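Used Desktop Tower, Open Case, with 3.5-inch Drive in Blue Caddy
Sollano Used Computers — item 526

This is a black desktop tower for people who like to build or repair by themselves. We sell it in parts condition, so you can choose your own processor and memory. The side panel comes off, and inside there is good space for the hands.

What you receive:
Black tower case with metal frame
Dell power supply, 80 PLUS
Green motherboard
3.5-inch hard drive in blue plastic caddy
Gray metal drive cage with blue release latch
Power cables and one light blue SATA cable

The caddy holds the drive without any tool from your side. Take it by the blue tab, put it straight in the cage and push until it stops. Please do not pull the SATA cable by the wire, only by the plug. 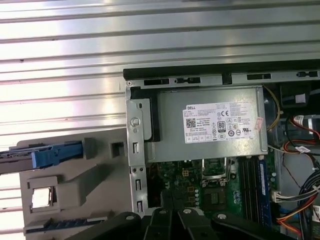
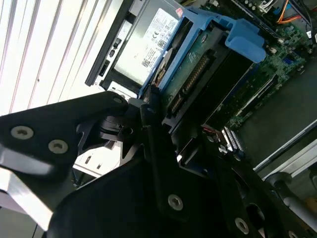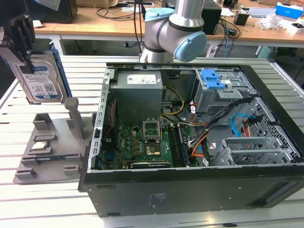
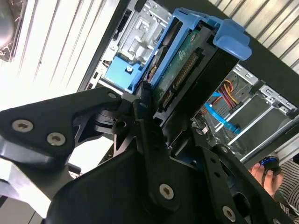 Item 526 with the side panel off.

Condition: used. The case may have small marks from transport. The labels on the power supply and on the drive are left in their place, so you can check them when the parcel comes. All data on the drive is erased before sending.

Before you order a processor, please write to us and we will send you the list of models which the board accepts. Araba Eshun answers these questions, usually on the same day. Memory we can also add for a small price — tell us how much you need.

Shipping: the tower goes in a double carton with Billow air cushions. The drive travels separately in its own small box, and you put it in the cage after arrival. Return is possible until the end of May, if the seal on the drive box is not broken.

Price: 151, without processor and memory. For schools and repair shops which take more than one piece, please ask Nafula Kashindye for an offer.

Page updated 12th April.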